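Kuta Bedroom Pack, release 3

14 shares | 2 comments

If you have ever had to sign off a home robot for work in a bedroom, you will know how much of the job is small stuff. Pens on the floor, a door left half open, a blanket hanging down over the side of a bed. The Kuta Bedroom Pack is our set of simulated rooms for working through exactly that, and we are very pleased with how release 3 has come out!

The pack goes with the Valby house rules for floor-level tidying, which we have been using and arguing over for years. You don't have to follow the Valby rules to use the rooms, but the two grew up together and each makes more sense with the other open beside it. Every rule has a number, every room has a sheet saying which numbers it is good for, and the start positions (965 of them in this release) are fixed, so a run done in your lab can be set beside a run done in ours.

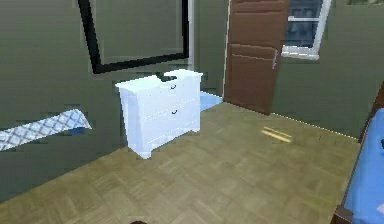
Valby Robotics - Home Safety and Simulation Team

Rule 2 is the one most people meet first: look before you move the base. The robot has to have a view of the floor it is going to drive over, and it has to have that view from where it is standing now, with nothing carried over from an earlier run. Thin things are the real test. A pair of yellow sticks lying side by side can easily be read as one object, and a robot that picks up one and reports the floor clear has failed, however nicely it did the picking up. We log the report as well as the grip for this reason, and the two go down in separate columns.

Doors come under Rule 3. A door that stands partly open counts as open and moving, always, even where nothing in the simulation is going to push it. The planner keeps its distance from the whole swing of the door. Pantelis Stefanou wrote the first version of this rule and made it a good deal stricter than it is now - you couldn't get past the end of some beds at all - so the present wording lets the arm reach into the swing as long as the base stays out of it. It works so much better.

Mirrors and window glass are listed on the room sheets too. Please don't take them out to make your numbers look nicer. Real bedrooms are full of them, and a perception model that has only ever seen plain wall is going to have a bad first day in somebody's house.

What you get in the pack:

The room files, with loose objects kept in their own layer so that you can change them without touching the furniture
The fixed start positions, plus a short script that draws new ones
Room sheets with rule numbers
Blank log forms, in the layout we use ourselves
The Valby rules in full, last revised in February

The whole download is 800 MB. Older machines will manage it, though the soft shadows slow things down a bit and can be turned off in the settings. Do write it on the log form if you turn them off! Shadow under a bed makes a big difference to what the robot can find there, and two runs with different lighting shouldn't share a table.

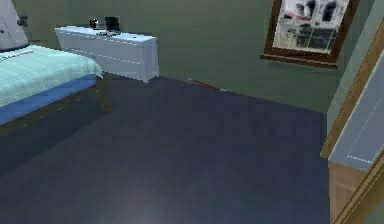
Logging an empty search is the part of the rules I like best, and it is the part people skip. When the robot looks over a stretch of floor and finds nothing, that goes in the log with the same care as a find: where the base stood, which way the camera faced, how much of the floor was in view. Viera Ondrejka checked a pile of old logs against this and found that most of the trouble sat in the blank lines. Somebody had written "clear" when what they meant was "didn't look".

Objects lying where the floor meets the wall have their own paragraph, 2b. The gripper must come in along the wall and not straight at it, and contact with the wall is recorded even when it is light. A slender object in that position is harder than it sounds, and we would try it early on.

Bedding that hangs over a bed edge is treated as soft and not to be pulled. The rooms model it as a fixed surface at present. Doğukan Polat is working on cloth that moves and the early results are lovely, but they aren't in this release and the rules for them aren't written yet.

Works with the Pintér planner and the Surkow arm models straight away. Other arms need a reach file, and there is a template for that in the tools folder. Send corrections to the room sheets to Zdislava Zeman, with the room name and rule number in the subject line.

Page updated May 25, 2022

2 comments | Share this page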